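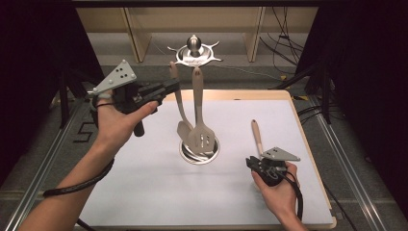

Most of what goes wrong at the Nidum cell goes wrong in the cables. I had driven out to Maltdale on 2024-03-12 expecting to be shown motors, and spent the first half hour of the visit being shown strain relief. The cell is a white table on a gray carpet with an aluminum rail down each side, and the robot learns its kitchen manners from people who hold a pair of black grippers and do the job themselves. Each gripper carries a gray triangular plate covered in small dots, and a black cable leaves it and heads back past the hand. The cable on the left one goes along the forearm and makes a loop, and the loop was the subject of a short lecture. Too little slack and the plug works itself out of the socket. Too much and you sweep the spatula off the table with your elbow.

The task that morning was beige kitchen utensils and a round metal holder. Two were standing in it and the third was in the jaws of the right gripper, held near the tip. I was told this is a perfectly good place to hold one. I have been holding mine wrong for years, apparently.

Setup takes 10 minutes if the previous shift was tidy. Both grippers get opened and closed all the way, the jaws get wiped, and the plates are checked for fingerprints, because a smudge over a dot can throw off the tracking. There is a cloth for this. There is a different cloth for the table. I used the wrong one and it was taken off me, politely.

Then comes the log, a paper one, at sheet 567 when I visited. Anybody who changes a part writes it down. The entries I was allowed to read were mostly cables, with one pair of jaw pads and one entry that just said "squeak" - followed, 2 sheets later, by "squeak again."

I got to watch a repair, if swapping a cable counts. Old one off, new one on, clips back in the same spots, then a run of 7 practice grabs before anything is recorded. The whole job took less time than finding the right size of clip, a hunt that covered two drawers and a coffee mug.

Visitors may have a turn at the end. The grippers are heavier than they look, and I dropped the slotted turner twice. Next open day is in June. Parking is behind the Brolivero building, and the sign for it faces the wrong way.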